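# Trotby 니트 개기 기록

침대 위에서 스웨터와 카디건을 개는 과정을 모은 자료입니다. 이 문서는 의류 목록과 개는 순서, 파일 정리 방식을 적습니다.
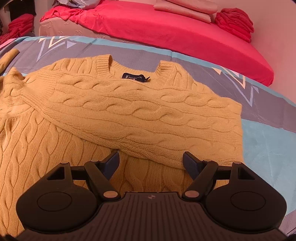 ## 구성

| 항목 | 내용 |
|---|---|
| 기록 수 | 2303 |
| 옷 | 41벌 |
| 침구 | 6종 |
| 최종 수정 | 2026-09-14 |

옷은 꽈배기 니트, 민무늬 니트, 골지 니트로 나눕니다. 목둘레는 라운드넥, 브이넥, 터틀넥 중 하나로 적습니다. 라벨 글자가 읽히면 `label` 칸에 그대로 옮깁니다. 예: `POLOWALK`. 읽히지 않으면 비워 둡니다.

## 개는 순서

1. 옷을 침대에 펴고 목둘레를 위쪽에 둡니다.
2. 한쪽 소매를 몸판 앞쪽으로 접습니다. 비스듬히 넘겨도 됩니다.
3. 반대쪽 소매도 같은 방식으로 접습니다.
4. 밑단을 목둘레 쪽으로 올려 반으로 접습니다.
5. 두꺼운 니트는 여기서 끝내고, 얇은 니트는 한 번 더 접습니다.

소매를 접는 방향은 `sleeve` 칸에 `diagonal` 또는 `straight`로 적습니다. 어느 쪽 소매를 먼저 접었는지는 따로 적지 않습니다.

## 폴더

```
trotby/
 knit_cable/
 knit_plain/
 knit_rib/
 items.csv
```

`items.csv`에는 옷 한 벌이 한 줄씩 들어 있습니다. 색 이름은 Lullel 색상표를 따르며, 겨자색은 노랑과 구분해 `mustard`로 씁니다. 침구 무늬는 `bedding` 칸에 짧게 적습니다.

## 알려진 문제

- 골지 니트가 거의 40%를 차지해 종류별 비율이 고르지 않습니다.
- 12월에 추가한 카디건 중 일부는 단추를 잠갔는지 표시가 없습니다.
- 무늬가 많은 이불 위에서는 밑단 위치 표시가 어긋난 경우가 있습니다.
- Awan 목록에서 옮겨 온 옷은 소재 칸이 비어 있습니다.

수정할 내용은 Trarkitz 저장소의 이슈에 옷 번호와 함께 남겨 주세요.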